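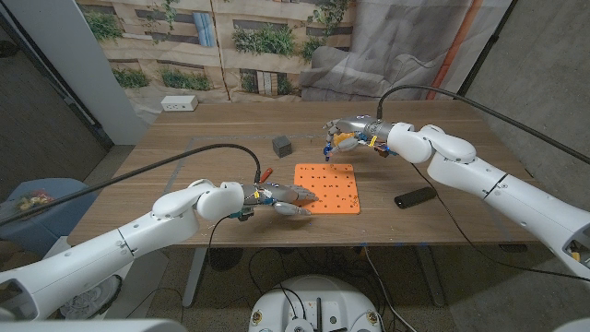 Notes from the Bench

I own 174 pegs. I know this because one wet evening in July I tipped them all out on the kitchen floor and counted them, which tells you most of what you need to know about my social life and a fair bit about how the great garage reorganisation was going.

Regular readers will remember that the spring issue carried a cheerful piece by Dzifa Dramani on pegboards, in which she claimed that a person could hang up the contents of a whole shed in an afternoon and still have time for tea. I took her at her word. I have since had a good deal of tea and can report that the shed is in the house.

Dzifa's method, for those who lined the rabbit hutch with that issue, goes like this. You put up a big board on the wall. You lay your tools on the floor in the shape you'd like them to be. You transfer the shape to the wall. You step back and feel like a person who owns a torque wrench on purpose. Her board is a handsome thing and I've been to see it twice. Every pair of pliers has its outline painted behind it, like a very tidy murder.

What I did was buy one large white board from Brenida, who delivered it to the wrong side of the road, and screw it flat to the bricks. Flat. Some of you are already wincing. A peg has to poke through the board and hook up behind it, and if there's a brick there, it doesn't. I discovered this with the first peg, and then tried another six in different places in case the wall was softer further along.

So, battens. Two strips of wood, top and bottom, board screwed to the battens, battens screwed to the wall. If the board is wider than your outstretched arms, put a third down the middle or it'll boom like a drum each time you hang up a hammer. Philomena Agyeman, who reads these pieces before you do and takes out the swearing, asks me to add that you should check for pipes and cables before drilling. She asks this every issue. I think she's had an experience.

The second difficulty was the holes. I had always assumed a pegboard hole was a pegboard hole. There are in fact at least three opinions on the matter, and I had bought pegs from people holding each of them. Some pegs slid in and straight out again, as though they'd only popped by. Some wouldn't go in at all. The Istness ones, left over from a shop that closed, fitted beautifully and then turned out to be designed for displaying socks. They're good socks pegs. They will not hold a mallet.

My advice is to take one peg with you when you buy the board, or one bit of board when you buy the pegs, and to try the thing in the shop with everybody watching. Edem Alhassan keeps an offcut in his glovebox for exactly this and has been asked to leave only once.

Now to the part I wanted to write about, because it's the part that worked.

I'd been thinking of pegboards as something that lives on a wall. It was Tetteh Aidoo who pointed out that a small one is far more use lying flat on the table in front of you. He repairs clocks, slowly, and he's lost more screws than most of us have met. His small board lies beside whatever he's taking to bits. Each part that comes off gets a peg or a hole of its own, in the order it came off, left to right, top row first. When it's time to put the clock back together he starts at the far end and works backwards. It's a bookmark, really, for people with bits left over.

I tried it on the bathroom tap. I'm a man who has always sorted his small parts into a saucer, and then into the saucer's contents all over the lino. With the board flat on the table, the washers went over pegs, the screws stood up in holes, and the spring I'd normally have spent an hour looking for sat where I'd put it, looking smug. The tap went back together first time. It still drips, but it drips with everything in it.

A few things learned since, in no useful order:

Get a bright one. A brown board on a brown table is a trap. Mine is an orange you could land aircraft by, and I haven't once put a mug down on it. (I've put one down next to it. See below.)

Keep it small. If it's bigger than a dinner plate you'll start storing things on it, and then it's a shelf.

Short pegs for the flat board, and only plain straight ones. Hooks lying on their backs catch your cuffs. I carried a complete hinge assembly as far as the front door before I noticed it was dangling from my cardigan.

Raise it a little. A hole that goes clean through to the tabletop will let a small screw drop straight into it, and when you lift the board you leave a neat pattern of screws behind, perfectly ordered and no longer attached to any idea. Four rubber feet and a piece of felt underneath will do it. Dzifa Darko (not to be confused with Dzifa Dramani, though the postman manages it weekly) glues card to the back of hers and says felt is for snooker players.

Write on it. Masking tape along the top edge, pencil, numbers if you like numbers. I wrote "first", "then" and "blimey".

Do not put it away half full. You'll be certain you'll remember what it is. I have at this moment a board with nine pegs occupied by parts of something I clearly cared about in May. If anyone in the household has noticed an appliance behaving more simply than it used to, I'd be glad to hear.

As for the big board on the garage wall, it's up, it's on its battens, and it holds a spirit level, two saws, a bicycle pump and a very large number of empty holes. I've decided against painting the outlines. If a tool goes missing I'd sooner not have its silhouette looking at me. The remaining pegs have gone into a biscuit tin, which does the job perfectly well, and which Dzifa Dramani is on no account to be told about.

The Amoah hardware shop has agreed to sell us offcuts of board from behind the counter, so long as we don't all come at once and don't ask for them to be cut "just a bit smaller". Take your peg. There's also a box of assorted odd pegs going free on the side table at the next meeting. They're mine. The socks ones are at the bottom.

Next issue: Edem on sharpening chisels, with the plasters kindly supplied by Rillau. If you've a bench tip of your own, send it to Philomena by the usual route, and please sign it, as we had a very good one about glue last time and have no idea whom to thank.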